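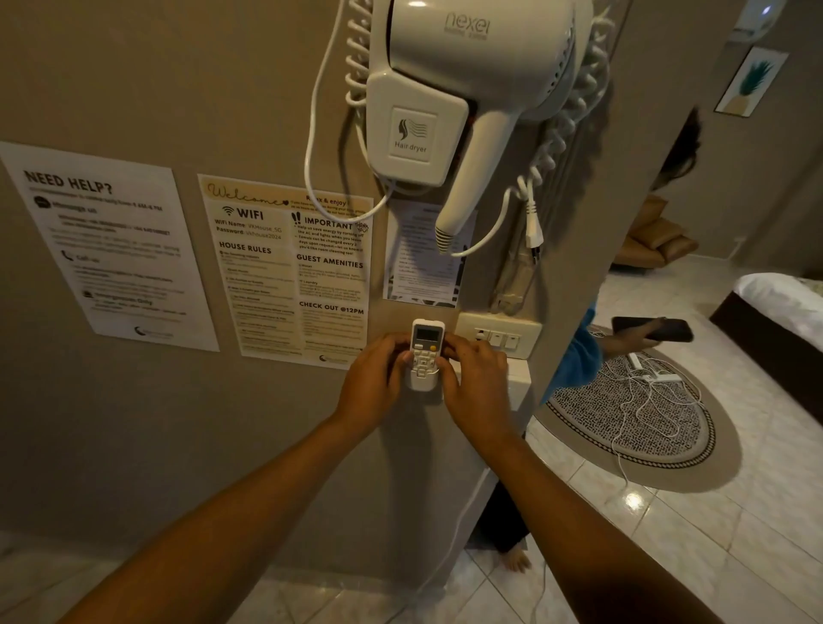 Every winter my feed fills up with the same tip: drop your thermostat one degree and save a fortune. I'd like to see the bill of one person this worked for.

My building sent it around again this morning. The flyer says "up to 224 dollars a year." Up to. I could be up to seven feet tall.

No source on the flyer. I wrote to the management company, Fonance, and asked. Got a reply from a Perla Hinojosa saying the figure was "widely reported." By whom? No answer yet.

So I dug out my own bills. February 2021, heat set at 70: 51 dollars. March, set at 68: also 51 dollars. Different weather, sure. Which is kind of my point, you can't tell anything from two bills and neither can they.

Vikas Goel downstairs swears he saved a ton. He also replaced his windows that year. Come on, Vikas.

Meanwhile the hallway radiators on 5 run full blast with the window open above them. Has been like that as long as I've lived here. No flyer for that one.

And now they want to sell us a "smart" plan from Cutard that does the one degree for you. There's a monthly fee. Guess what the flyer leaves out of the savings.

I'm not saying crank it up. Wear a sweater, fine, I'm wearing one. I just want to see the math before I sign anything.

Funmilayo Bashir on 3 is collecting old bills from anyone willing to share. Send her yours, with the dates on them please.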